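The Grip in the Spare Room

Nkechi Akinola builds hand-held grippers at home and in a shared workshop, and has opinions about screws

By the second month of the project, Nkechi Akinola had stopped designing fingers and started designing brackets. The fingers, she says, were the easy part. A curved jaw with a pointed tip can be drawn in an afternoon and printed overnight. The bracket that holds it, carries the load back to the handle and keeps both tips level took until August.

Akinola is a mechanical designer by trade. Her own project, which she calls Briggs, is a hand-held gripper with a wide-angle camera fixed above the jaws. A person holds it, squeezes a trigger and does a household job with it. The recordings are then used to train a small robot arm to do the same job with the same type of gripper. She has been building the units in pairs, one for each hand, at a bench in the Drestosholm workshop and on a folding table in her spare room.

The aim is narrow. She wants an arm that can pick up a piece of cloth, open it out and fold it. Rigid objects did not interest her much.

"A mug has a shape," she says. "You find the handle and you plan to it. A sheet has whatever shape it landed in."

Fingers

The first jaws were flat plates with rubber pads. They closed parallel and held well on boxes and bottles. On cloth they were poor. A flat plate pressed down on a sheet pushes the sheet into the mattress, and when the jaws close they slide over the weave without taking any of it. She tried softer pads, then pads with ridges, then a thin lip at the front edge.

The lip was the useful result. It could get under a hem if the operator came in at a shallow angle, and it suggested a different geometry altogether. The current jaw is a curve that narrows to a point, so that two tips meet first and the rest of the surface follows. On a single layer of cotton it takes a pinch between the points. On a thick fold it takes a wider bite farther back.

The tips wear. Akinola logged one pair through 311 closures on a canvas test strip before the left point had rounded enough to drop a single layer of sheet. She now treats tips as consumables and prints them in batches, with the layer lines running along the length of the jaw. Printed the other way, they snapped at the root.

Screws, and where they go

The early brackets were glued. Glue made a light assembly and an unpleasant repair, as a broken finger meant cutting apart the whole front end. The second design used heat-set inserts and small machine screws, two per finger. Under side load the bracket turned slightly about the line between them, and the tips went out of level by an amount too small to see and large enough to matter.

Adding fasteners along the outer edge of the bracket and at the base cured the rotation. It also made the part ugly and slower to assemble. She accepts both. A complete front end now takes 90 minutes from loose parts to a calibrated unit, of which most goes to shimming.

Tip alignment is checked against a printed card. If the two points do not meet on the line, the operator compensates without noticing, rolling the wrist a few degrees on every grasp. A person can do that all day. The arm copies the roll faithfully and then misses, as its own gripper is mounted square.

The camera

The lens is a fisheye. Akinola resisted it at first. A normal lens gives straight door frames and readable detail, and the picture is easier to check by eye. It also loses the work as soon as the hand turns. With cloth, the part that matters is often well away from the fingers: the far corner, the edge that has folded under, the other hand.

A fisheye keeps all of that in view at the cost of bending it. The bending is a known function of the lens and can be calibrated. Missing information cannot.

Exposure was a harder problem. A cloth being shaken out moves faster than anything else in the job, and in ordinary indoor light the shutter stays open long enough to smear it. Shortening the exposure gave sharp, noisy, dark frames from which the model learned very little. She added a second lamp to the spare room and left the shutter near its original setting. Some blur remains in the fast part of each lift. 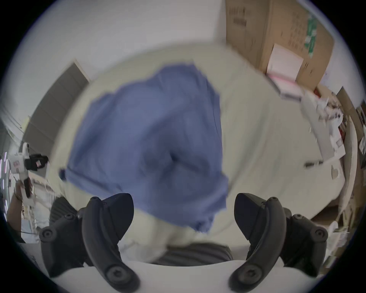
The blur turned out to be tolerable for training, provided the frames before and after it were clean. What the model needs from a lift is where the grasp began and where the cloth ended up. Akinola had planned to filter out fast segments automatically. She ran the filter once, found that it had removed most of the shaking motion along with the blur, and switched it off.

Clutter is left alone. She does not clear a room before recording in it, on the grounds that the arm will be expected to work in rooms that have not been cleared. Her first sessions were done over a bare bench with a plain backdrop, and the resulting policy failed when a coat was hung on the wall behind it.

Software on a budget

Each unit writes video to a card and trigger position to a small board in the handle. The two streams are joined afterward by a program she named Grorkness, which looks for a double squeeze at the start of each take. An earlier version relied on the clocks in the two devices. They drifted, and by the end of a long session the recorded fingers were closing before the ones in the video did.

Position comes from the video itself, by tracking fixed features in the room from one frame to the next. Plain walls are bad for this. So are large pale bedspreads, which offer the tracker almost nothing to hold. When a hand passes close over white bedding, the estimate can wander by several centimeters and then jump back. Striped or printed fabric within view helps a good deal.

From her first full set of recordings, 116 takes of one sheet and two towels, the tracker returned a usable path for 103. The rest were discarded. She could have recovered a few by hand, and decided the time was better spent recording more.

Parts and suppliers

Most of the unit is printed. The handle is a stock part from Flastlow, a small supplier of grips and trigger assemblies, cut down by the width of a thumb and redrilled. Akinola bought four and ruined one learning where the internal rib was.

The trigger spring was replaced twice. A stiff spring gives good feel on a short test and a sore forearm after an hour, and tired operators grasp late. The present spring is light enough that the jaws can be left open or shut with little effort, though it returns slowly if the pivot collects lint. With this much cloth, it does collect lint. The pivot gets brushed out at the end of each session.

Cable routing is unresolved. The handle board has its own battery but the camera on the newer unit does not, and its lead has to leave the back of the housing somewhere. Out of the bottom, it catches on the bed. Out of the side, it tugs at the wrist. She has tried a clip at the elbow and is not fond of it.

Where it stands

The arm at Drestosholm can pick up a towel from a flat surface and lay it out with one edge more or less straight. Folding works on hand towels. On a full sheet it finds a corner, lifts it and then hesitates over the second grasp, sometimes long enough for the safety timer to stop the run. Akinola puts this down to her own recordings, in which she often paused at the same point to look for the other corner.

She is re-recording that step with a rule that the second hand must be moving before the first lift ends. The new bracket has one more screw in it. Drawings for both jaws and the alignment card are kept in a binder at the workshop, second shelf, next to the spare inserts, and she will copy them for anyone who brings their own filament.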